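Grodeck two-armed laundry handler: our review after 12 weeks
Reviewed by Katalin Barta
2018-11-29
Rating: 4 out of 5

I run the laundry at Panham, a residential home with rather more cardigans in it than you would think possible, and I should say at the start that I wasn't looking for a robot. What I wanted was a better trolley. But our director had been to a trade day, and came back with a brochure and a gleam in her eye, and by the time the leaves were coming down we had a Grodeck on hire at £781 a month, which for a place our size is a proper sum of money and was argued over at some length (I was one of the people arguing!).

The job we gave it is a plain one. Clothes arrive in baskets, and somebody has to lift them out piece by piece before anything can be sorted, checked for tissues or put in the right wash. It is dull, and it is bending, and bending is what wears people out in this line of work. I have done it for years and my back could tell you all about it.

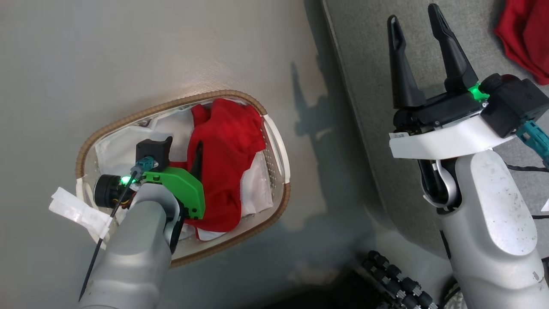

My own worry before it came was sleeves. Anyone who has pulled a jumper out of a full basket knows that it brings two pillowcases and a sock along for the ride, and I couldn't see how a machine would cope. The answer is that it copes fairly well, if slowly. It goes in with one arm at a time when the basket is mixed, as with the red garment in among the whites, the left arm reaching down and the right one held off to the side with its fingers open. You find yourself willing it on. The long black fingers are slimmer than I had pictured from the brochure, and they are kinder to knitwear than I feared, though I still keep anything with beads or a loose crochet edge well away from them, and I'd advise you to do the same.

Setting up took most of a morning. The engineer was patient with us and answered every question, including a few from residents who had come down to have a look, and he went through the stop button with each of us in turn until we were sick of it. The written manual is another matter. It reads as though it was put together by several people who never met, and the chapter on cables sends you to a drawing I have yet to find. I wrote to Grodeck in October asking for a better copy and had a very nice letter back, with no manual in it.

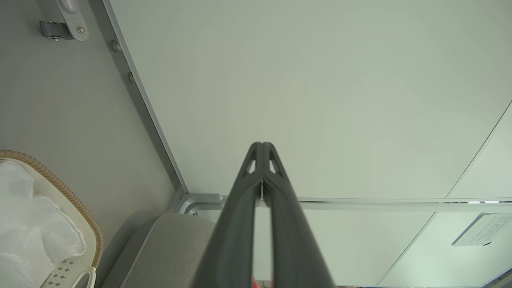 LIVING WITH IT

The first thing it changed was where we put things. Before, a basket went down wherever you happened to be standing when the phone rang. Now it has to be left in the same spot, with a bit of room kept beside it, and the whole team had to learn that, me included. For a fortnight I was forever nudging baskets over with my foot. Light plastic bags are a nuisance as well. They crumple up and slide about, and the fingers will sometimes close on the bag when you wanted the shirt, so we try to have bags out of the way before we set it going, and on busy mornings we forget.

Speed is where I have knocked off the mark. A person who knows what she is doing will empty a basket while the Grodeck is still having a think about the second towel. If you are buying one in the hope of getting through more washing by dinner time, please don't. What we have gained is that the emptying goes on while we are doing something else, pressing or mending or labelling, and I can't tell you what a pleasure it is to be caught up on the mending.

There are four of us in the laundry, and there were four before it came, and I made sure that was put in writing before I agreed to anything. I do think anybody bringing one of these in ought to do the same, and to do it early. People were frightened for their hours. Mwanahawa Mfinanga, who has the afternoon shift, told me straight out that she would not train her own replacement, and I didn't blame her one bit. We sat down with the rota and a pot of tea and worked out what she would like to be doing with the time instead. She now takes the clean things up to the rooms herself and puts them away with the residents, which used to be done in a rush or left in a pile on the chair, and far fewer items go astray as a result.
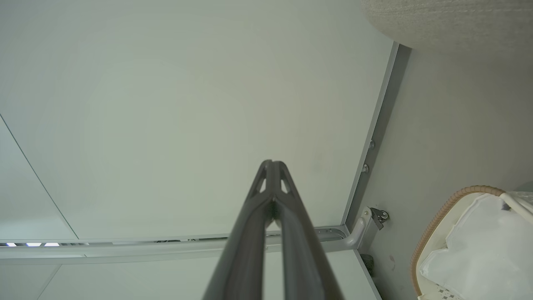

The gripper fingers close together, with a basket to the right.

It isn't all roses, mind. The room feels different with a machine working in it. We used to chat over the baskets, two of us on either side, and that has mostly gone; you'd have to make a point of it now, and we are trying to. There is also a new sort of tiredness that comes of keeping half an ear on something in case it stops. When it does stop it waits for one of us to come and sort it out, quite politely, but you do have to put down whatever you were in the middle of.

Cleaning is easy enough. A soft cloth on the fingers at the end of the day, and a look for lint, which gets everywhere in a laundry. The hire includes servicing through Warnatard, and they have been out to us once and were prompt, tidy and careful with the floor.

Would I have it again? Yes, at this price, for a laundry with room to spare and a manager willing to talk to the staff first. If your laundry is a cupboard under the stairs, spend the money on a height-adjustable trolley. We did get ours in the end too, and both are used every day.

Good points: gentle on knitwear, saves the bending, helpful engineer.
Less good: slow, muddled manual, gets in a tangle with plastic bags.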